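Ticket: Fristenübernahme aus der Unfallakte fehlerhaft
Mandant: Kanzlei Rosales, Dezernat Personenschaden
Produkt: Zedik Aktenverwaltung, Modul Fristen und Anlagen
Priorität: hoch
Status: gelöst, Beobachtung bis Ende Dezember
Bearbeiter: Fotis Triantafyllou

Meldung der Kanzlei, 08:40 Uhr

Seit dem Update werden bei Akten aus dem Bereich Arbeitsunfall die Verjährungsfristen nicht mehr in den Kanzleikalender geschrieben. In der Akte selbst steht das Datum richtig, im Kalender fehlt der Eintrag. Aufgefallen ist es bei einer Akte wegen einer Handverletzung an einer Verpackungsmaschine. Die Vorfrist hätte heute früh im Kalender stehen müssen und stand nicht da. Die Frist selbst ist nicht versäumt, der Schriftsatz geht heute raus. Bitte trotzdem schnell ansehen, wir führen derzeit 196 laufende Akten in diesem Dezernat und wissen nicht, welche betroffen sind.

Zweiter Punkt, möglicherweise unabhängig davon: Beim Export des Anlagenbands bricht der Vorgang bei größeren Akten ab. Meldung "Anlage nicht lesbar", ohne Angabe, welche.

Antwort Support, 09:15 Uhr

Ist aufgenommen. Bitte bis zur Klärung den Papierkalender oder eine eigene Liste als führend behandeln und keine Fristen im Kalender manuell nachtragen. Doppelte Einträge lassen sich später nur einzeln entfernen.

Benötigt werden:
Protokolldatei des Abgleichdienstes Zatus vom Tag des Updates und von heute
Aktenzeichen von einer betroffenen und einer nicht betroffenen Akte
Angabe, ob der Schadenstyp in der Stammmaske oder über die Mandantenaufnahme gesetzt wurde

Kanzlei, 10:05 Uhr

Protokolle hängen an. Schadenstyp kommt bei allen neueren Akten aus der Mandantenaufnahme, bei den älteren wurde er von Hand gesetzt. Die älteren scheinen in Ordnung zu sein.

Analyse Support, 11:30 Uhr

Das Protokoll von Zatus zeigt bei jeder betroffenen Akte denselben Eintrag: "Fristart unbekannt, Übergabe übersprungen". Die Mandantenaufnahme schreibt den Schadenstyp seit dem Update als "Arbeitsunfall (Maschine)", die Fristentabelle kennt nur "Arbeitsunfall". Zatus findet keine passende Regel und überspringt den Datensatz, ohne eine Warnung an den Sachbearbeiter auszugeben. Das Fehlen der Warnung ist ein eigener Fehler und wurde an die Entwicklung weitergegeben.

Für den zweiten Punkt wurde der Anlagenexport in der Testumgebung mit einer Testakte nachgestellt. Die Testakte enthält 80 Anlagen, gemischt aus PDF und Bilddateien.
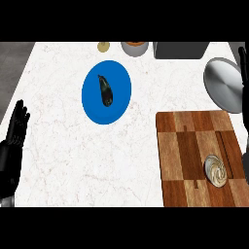 Der Abbruch ließ sich beim dritten Versuch reproduzieren. Ursache ist der Konverter Tadent, der Bilddateien vor dem Einbinden in den Anlagenband umrechnet. Er hält jede Datei im Arbeitsspeicher, bis der gesamte Band geschrieben ist. Bei kleinen Akten fällt das nicht auf. Sobald der Speicher voll ist, meldet Tadent die nächste Datei als nicht lesbar, obwohl sie in Ordnung ist. Mit den Fristen hat das nichts zu tun.

Maßnahmen, 12:50 Uhr

Fristen:
In der Fristentabelle wurde für "Arbeitsunfall (Maschine)" eine eigene Regel angelegt, inhaltlich gleich der Regel für "Arbeitsunfall". Danach Zatus angehalten, Warteschlange geleert, Dienst neu gestartet und vollständigen Abgleich angestoßen. Der Abgleich schreibt fehlende Einträge nach und lässt vorhandene unverändert.

Anlagenband:
In den Einstellungen von Tadent die Stapelgröße von 200 auf 4 gesetzt. Der Export dauert dadurch länger, läuft aber durch. Eine Korrektur der Speicherverwaltung ist für das nächste Update vorgesehen. Bis dahin den Wert bitte so lassen.
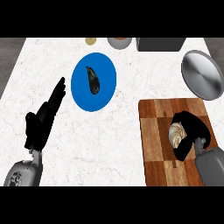
Blauer Teller mit Aubergine auf weißer Marmorplatte.

Rückmeldung Kanzlei, 14:20 Uhr

Fristen sind wieder da. Wir haben den Kalender gegen unsere Liste geprüft, alle Einträge vorhanden. Eine Akte hat die Vorfrist doppelt - die hatte eine Kollegin heute früh schon eingetragen, bevor Ihr Hinweis kam. Den Anlagenband zur Klage gegen den Maschinenbetreiber konnten wir vollständig erzeugen.

Frage dazu: Bleibt die neue Regel beim nächsten Update erhalten?

Support, 14:45 Uhr

Ja. Selbst angelegte Regeln werden beim Update nicht überschrieben. Den doppelten Eintrag bitte in der Kalenderansicht löschen, und zwar den ohne Kettensymbol. Der andere ist mit der Akte verknüpft und wandert mit, falls sich das Unfalldatum noch ändert.

Offen:
Warnung bei übersprungenen Datensätzen (Entwicklung)
Speicherverwaltung Tadent (Entwicklung)
Prüfen, ob "Wegeunfall" aus der Mandantenaufnahme ebenfalls mit Zusatz geschrieben wird

Nachtrag, 16:10 Uhr

"Wegeunfall" geprüft, wird ohne Zusatz geschrieben, keine Änderung nötig. Protokollstufe von Zatus bleibt bis Ende Dezember auf "ausführlich". F. Triantafyllou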